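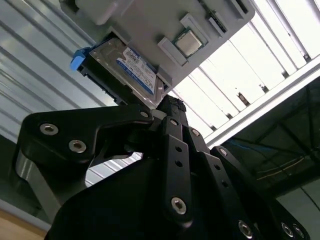
Figure 3. Wrist camera view of a multi-fingered gripper holding a gray component tray from below. The tray carries a hard drive with a blue pull tab and a processor seated in a recessed pocket.

4. Handling Rules for Carriers with Mixed Components

4.1 Scope

The rules in this section apply to any task in which a robot holds a carrier and the parts in it as a single load. The Kirner handling code, on which our work builds, was written for single parts. It sets limits on grip force, speed and contact surfaces for each part class, but it does not say what to do when two classes travel together. Operators at the Cindcombe site had filled this gap with local habits, and those habits differed between shifts. The purpose of the revision was to replace them with one written set of rules that could be checked from existing records.

We use the term "carrier" for any tray, frame or shell that supports components during a move. A "load" is the carrier and everything in it. A "seated" component rests in the place made for it and is held there by the shape of the carrier. A "partly inserted" component has entered its slot but still extends past the edge. Both conditions may occur in the same load. The tray in Figure 3 has a processor held within a raised gray frame and a hard drive whose end protrudes from its slot.

4.2 Classification of the load

Rule 1. A load shall be classed by its most sensitive component.

Under the earlier practice, a load was often classed by its heaviest item. This gave hard drives priority over processors in nearly every case and led to speed limits that were suitable for one and too high for the other. Under Rule 1, the operator enters every component on the task sheet, and the control software selects the lowest limit that applies to any of them. The operator may lower the limit further but may not raise it.

Rule 2. A partly inserted component shall be treated as unsecured, whatever the depth of insertion.

This rule drew more comment than any other during the review. Several operators argued that a drive well inside its slot is unlikely to move, and that treating it as unsecured would slow the work without benefit. The working group considered a threshold based on insertion depth and decided against it. Depth is hard to judge from a wrist camera when the carrier is tilted, and a threshold that cannot be checked in the record is of little use to an auditor. Sites that can measure depth by another method may apply for a variance under Section 6.

4.3 Contact surfaces

Rule 3. The gripper shall make contact with the carrier only.

Permitted contact surfaces are the underside of the carrier, its outer walls, and any area marked for handling by its maker. Fingers, pads and links shall stay clear of exposed components. Where a component extends past the carrier, the grasp plan shall include a clearance zone for it, and the zone shall cover finger links as well as fingertips. Early grasp plans at Cindcombe modeled the fingertips in detail and treated the links as simple cylinders. This was acceptable for single parts. With carriers, a link can come very close to a component while the fingertip is in its correct place. The situation in Figure 3 shows why the distinction matters: a textured fingertip pad is pressed against the underside of the tray, while the edge of a separate finger link rises to meet the drive. Under the revised rule, a grasp of this kind is reviewed for link clearance before the task may continue in automatic mode.

Rule 4. Pull tabs, latches and similar features shall not be used as grasp points while the carrier is held.

A pull tab is meant to remove a component. It presents an attractive target for a grasp planner, as it is often brightly colored and easy to separate from its surroundings. Planners trained on removal tasks showed this preference in our trials even when the assigned task was transport. Sites shall therefore disable removal grasps in the planner for the full length of a transport task. A removal task may begin only when the carrier is resting on a fixed surface.

Rule 5. Fingertip pads shall be inspected before each shift and replaced when the surface pattern is worn.

Inspection is by eye and is recorded on the shift sheet. The working group did not find a reliable link between hours of use and pad wear, and it has not set a fixed replacement interval. Sites are asked to keep the removed pads for comparison.

4.4 Orientation

Rule 6. Every task sheet shall state a permitted tilt for the carrier, and the record shall allow the tilt to be confirmed.

Tilt is sometimes needed. A carrier may have to pass under a beam, clear a fixture or be shown to a sensor from below. The rule does not forbid this, but it requires that the tilt be planned, that it be entered before the move begins, and that the joint record be kept with the images. Images alone are not accepted as proof of tilt. A camera mounted at the wrist turns with the hand, and a reader who has only the picture may mistake a rotation of the arm for a rotation of the load. Figure 3 illustrates the difficulty. The tray runs diagonally across the view and the roof of the building is behind it, but the angle of the tray to the floor cannot be read from the picture without the joint values.

Rule 7. Where an unsecured component is present, the open end of its slot shall not be the lowest point of the carrier.

Rule 7 follows from Rule 2 and applies at every point on the path. The planner shall check it at each waypoint and at intervals between waypoints. During the August trials, Keith Inskip and Glykeria Deligiannis reviewed paths that met the rule at all waypoints and broke it between them, usually during a fast turn of the wrist. The check between waypoints was added as a result.

4.5 Work area

Rule 8. The area below the carrier path shall be kept free of people for the full length of the move.

The rule applies at any height. Cindcombe is a high building with open roof structure, and the arm is able to raise a load well above the work surface. Staff there had tended to treat the area as clear once the hand was at rest. The revised rule makes no allowance for a stationary load. The area is released when the carrier has been set down and the gripper has opened.

Rule 9. Changes in daylight shall be considered in the placement of cameras and in the review of images.

Roof lights can wash out part of a wrist camera view when the hand is raised, and the opposite side of the same view may be dark. Kershaw, the firm that maintains the vision system at the site, advised against fixed exposure for this reason. Sites with roof lights shall confirm, at the brightest time of the working day, that the edges of the carrier and of each component can still be made out. If they cannot, the task shall be moved or the light screened.

4.6 Records

Rule 10. One image shall be kept for each grasp, taken after the fingers have closed and before the carrier is moved out of the pick area. Further images may be kept at the discretion of the site.

The image is used to confirm the entries on the task sheet. It need not show every component in full, and reviewers should not draw conclusions about parts that are hidden. Product labels are often too small or too steeply angled to read in such images, and part identity shall therefore be taken from the scan made at intake. A reviewer who cannot match the visible components to the task sheet shall mark the record as open and refer it to the site lead.

4.7 Trial of the rules

The rules were tried at Cindcombe over 531 recorded grasps, of which 200 were chosen for a second review. Each of the 200 records was read separately by 2 reviewers, Clive Lambert and Aiguo Hao, who did not discuss their findings until both had finished. They were asked whether each rule had been met, had been broken, or could not be judged from the record.

Agreement was highest for Rules 1 and 8, which depend mainly on written entries. It was lowest for Rule 3. In most of the disputed records, one reviewer had marked a finger link as touching a component and the other had marked it as close but clear. Neither reading could be settled from a single view. We do not regard this as a fault in the reviewers. A rule about contact needs evidence of contact, and a single camera at the wrist does not always supply it. Kieran Parsons has proposed that force readings from the finger joints be stored with each image, and the Grukonus controller used in the trial is able to export them. The proposal has been accepted for the next revision but is not part of the rules given here.

The second most common source of disagreement was the term "seated." One reviewer applied it to any component inside a pocket, and the other required that the holding features be visible on all sides. The definition in Section 4.1 has been reworded to refer to the shape of the carrier. Records reviewed before the change have been left as they were, and the earlier wording is kept in Appendix B.

Two matters remain open. The rules do not address carriers held by more than one arm, and they do not address loads in which a component is joined to the carrier by a cable. Until these cases are covered, sites shall treat both as manual tasks under the supervision of the site lead.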